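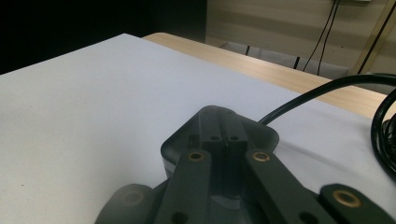 Student Project Reports, Issue 7, page 11

Why people stop using the reading room: a small study of the Rollau branch library

Renato Layug and Nkrumah Ansah
Second-year project, Library and Community Studies

1. Background

The branch library in Rollau is a two-floor building near the old tram stop. On the ground floor are the children's books, the newspapers and the loan desk. The reading room is upstairs. When the branch was repaired, the reading room got new lamps and new chairs, and the town expected more visitors. The loan desk is as busy as before, but the reading room is used less every year. Our teacher, Dr. Boateng, proposed that we find out the reasons by talking to the people who use the building and also to some who do not use it anymore.

We had two questions. First, what do people want to do when they go to a reading room? Second, what makes them leave early or stay at home?

2. How we worked

We did the study in November. We used a short paper questionnaire, which was left at the loan desk and also at the bakery across the street, and we made longer interviews with seven people. The questionnaire was written in English and in the local language. In total we received 759 answered questions, but many sheets were only half filled, and for this reason we do not give percentages in this report. We think percentages would look more exact than our material is.

The interviews took place in the small room behind the newspapers. Each person could talk as long as he or she wanted. Nkrumah asked the questions and Renato wrote the notes, and in the evening we read the notes together and corrected them while we still remembered the conversation well.

3. What people told us

The opening hours were the most common subject. The reading room closes at 5 p.m., and those who work in Sturitz come home after this time. A woman who learns for her nursing exam said that she has only the lunch break, and with the bus she would have perhaps a quarter of an hour in the room. She studies in her kitchen now.

The second subject was noise, but with two opposite opinions. The older readers said that the room is too loud, especially when school groups come up the stairs. Two of the younger readers found it too quiet. They felt that everybody hears when they open a bag or turn a page, and one of them said she was afraid to cough. We did not expect this answer and we had no question about it in the questionnaire.

The stairs were also mentioned. There is an elevator, but it must be opened with a key from the loan desk, and it is not pleasant for people to ask for the key each time. One man told us that he reads his newspaper standing near the entrance for this reason.

Some answers were about small things: the coat hooks are too high, the clock is wrong, the tables by the window are cold in the morning.

4. Comparison with Caditz

We visited also the branch in Caditz, which has almost the same size. There the reading room stays open until 8 p.m. two evenings in the week, and one corner is marked as a place where quiet talking is allowed. The librarian there explained to us that the corner was tried first with only a handwritten sign and two old armchairs. In our visit the corner was full and the silent part was half full. One visit is of course not enough to say that this is always so.

5. Suggestions

We suggest to the Rollau branch that it tries one late evening in the week during the exam period. The elevator could stay unlocked in the opening hours, as in Caditz. We also suggest that school groups use the ground floor when possible. A talking corner is more difficult, because the room in Rollau has only one door and the sound goes everywhere.

6. Limits of the study

We reached very few people who have never been in the library. The bakery sheets helped a little, but most of them were filled by persons who already know the branch. If another group continues this work, we recommend asking at the bus station in Sturitz, in the late afternoon, and using a shorter questionnaire than ours.

We thank the staff at the loan desk, who collected the sheets for us and kept them in order.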